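布の染め直しにハマって三か月目、書きたいことがたまったので連投します!長いです!

最初のきっかけは近所の手芸店グラシネ(Grasine)の店先にあった染料の棚。色見本帳がとにかくきれいで、立ったまま全部めくってしまった…。気づいたら青と黄を一袋ずつ持ってレジにいました。

で、いちばん好きなのが緑系。緑って一袋で決めるより、黄を先に入れて青をちょっとずつ足していくのが断然おもしろいです。さじ加減ひとつで若草にも松葉にもなる!途中で茶をほんの少し落とすと一気に渋くなって、オリーブっぽいところに着地します。これがもう最高で。

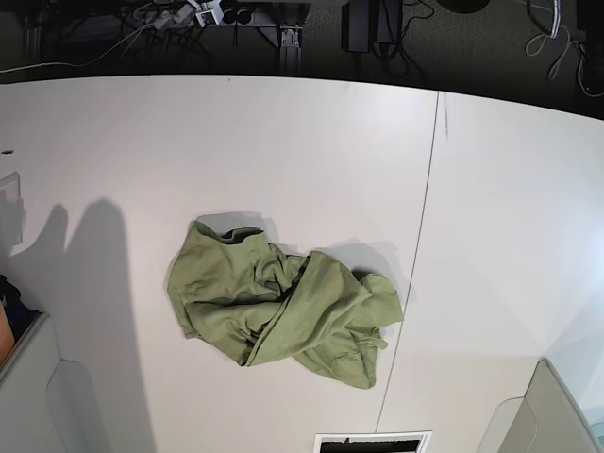 温度の話。私は鍋で90℃近くまで上げて20分、ずっと菜箸で動かし続けます。腕はだるくなるけど、手を止めるとムラになりやすいので好きな音楽をかけて乗り切る。ムラも味だよ派の人は逆に止めてみてください、雲みたいな模様が出ることがあって楽しいです。

素材は綿と麻がやっぱり素直!ポリエステル混だと同じ液でもぐっと淡くなるし、縫い糸だけ元の色で残ったりします。これが意外とかわいくて、わざと狙うようになりました(白いステッチが浮くの、たまらない)。

塩は計ってます。前は目分量だったんですが、同じ色をもう一回出したいときに泣くので…。今はノートに布の重さと染料の量、塩、時間を全部メモ。この前数えたら記録が49件になってました。いつの間に!

ちなみに失敗もたくさんあります。49件のうち、もう一回やり直したのが19件。でも濃い色を重ねればだいたい何とかなるし、最後の手段の黒が控えていると思うと気が大きくなりますね。

道具で買ってよかったのはグロ(Gulo)っていう小さい工房のステンレスの鍋。内側に目盛りがあって、水の量がすぐわかるのが助かる。料理用とは必ず分けてます、そこだけは厳守!

すすぎはぬるま湯から始めて、だんだん水に。色が出なくなるまでが長いけど、この時間もけっこう好きです。干すのは陰干しで、朝の9時ごろに出して夕方に取り込む感じ。乾くと一段明るく見えるので、ぬれてるときに「濃すぎたかも」くらいでちょうどいいです。

3月はカーテンに挑戦したい。大物なので鍋に入る気がしない…たらい染めの経験がある方、コツを教えてください!リプお待ちしてます。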